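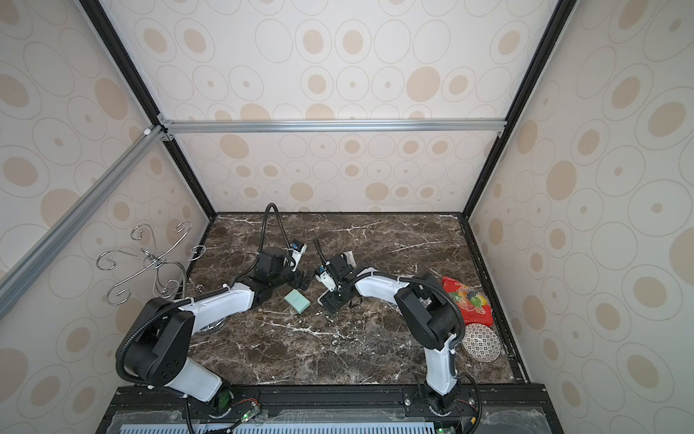 *Umrandete Ovale und Kreise auf cremefarbenem Grund, viele davon mit beiger Mitte.*

**Beruhigende Wände? Parkance zweifelt an Werbeaussagen zu Mustertapeten**

*Verbraucherverein fordert Einsicht in die Daten der Azevedo-Umfrage*

Der Verbraucherverein Parkance hält die derzeitige Werbung für sogenannte Wohlfühlmuster für schlecht belegt. Seit November bewerben mehrere Anbieter von Tapeten und Wandpaneelen runde Formen in gedeckten Farben mit dem Versprechen, sie senkten den Stress, förderten die Konzentration und ließen kleine Zimmer größer wirken. Für das letzte Versprechen mag es im Einzelfall Argumente geben. Für die beiden anderen hat Parkance bislang keinen Nachweis gesehen, der diesen Namen verdient.

Die meisten Anbieter berufen sich auf eine Umfrage des Marktforschungsbüros Azevedo unter 1007 Personen. Befragt wurde online, gezeigt wurden Bilder eingerichteter Zimmer. Nach Angaben in der Kurzfassung fanden 384 Teilnehmende die Räume mit runden Mustern »angenehm« oder »sehr angenehm«. Daraus wurde in den Prospekten der Satz, solche Muster wirkten »nachweislich beruhigend«.

»Gefragt wurde, ob ein Bild gefällt. Puls, Schlaf oder Konzentration hat dabei niemand gemessen«, sagt Kerstin Wunderlich, Sprecherin von Parkance. »Und selbst beim Gefallen reden wir von deutlich weniger als der Hälfte der Befragten. Wie die übrigen geantwortet haben, steht in der Kurzfassung nicht.«

Den vollständigen Fragebogen hat Parkance zweimal angefordert. Die erste Anfrage blieb ohne Antwort, auf die zweite verwies Azevedo an den Auftraggeber, den Wandbelaghersteller Deto. Dort hieß es, die Unterlagen seien intern.

**Aufpreis für die Wirkung**

Deto vertreibt unter dem Namen Fumoson eine Kollektion mit Kreis- und Ovalmotiven. Sie kostet je Rolle 19 Euro mehr als die Streifen- und Unitapeten desselben Hauses. Trägermaterial und Waschbeständigkeit sind laut den Datenblättern identisch. Dzifa Darko, die bei Parkance die Preisvergleiche betreut, sieht den Aufpreis kritisch: »Wer das Muster schön findet, soll es kaufen. Schönheit darf auch mehr kosten. Mich stört, dass im Laden mit der Gesundheit argumentiert wird, und das Personal konnte uns auf Nachfrage keine Quelle nennen.«

Auch unter Fachleuten ist die Begeisterung verhalten. Die Innenarchitektin Conceição Louro, die Parkance für diese Mitteilung um eine Einschätzung gebeten hat, verweist auf die Vorgeschichte: »Runde Muster an der Wand gab es schon in der Wohnung meiner Großeltern. Damals hießen sie modern, jetzt heißen sie beruhigend. In einem schmalen Flur kann ein dichtes Motiv ziemlich unruhig werden – das hängt vom Licht ab, vom Rapport und davon, was sonst im Raum steht.«

**Was Parkance rät**

- Ein großes Muster mit nach Hause nehmen und einige Tage an der vorgesehenen Wand hängen lassen, auch abends bei Lampenlicht.
- Den Rapport auf dem Einleger prüfen. Bei großem Versatz steigt der Verschnitt, und im Prospektpreis taucht er nicht auf.
- Werbeaussagen zur Gesundheit schriftlich belegen lassen. Kommt nichts, sollte man die Aussage beim Kauf ignorieren.
- Rückgabe angebrochener Pakete vorab klären.

Parkance fordert Deto auf, den Fragebogen und sämtliche Ergebnisse zu veröffentlichen oder die Formulierung »nachweislich beruhigend« aus den Unterlagen zu streichen. Sollte ein belastbarer Nachweis vorliegen, wird der Verein seine Einschätzung korrigieren.

**Über Parkance**

Parkance ist ein unabhängiger Verbraucherverein für Wohnen und Renovieren. Er finanziert sich zu 100 Prozent aus Mitgliedsbeiträgen und nimmt keine Anzeigen an.

**Pressekontakt**

Celeste Coelho, Pressestelle Parkance
Rückfragen bitte bis Mittwoch, 16 Uhr. Die Kurzfassung der Umfrage und die Preisübersicht werden auf Wunsch zugesandt.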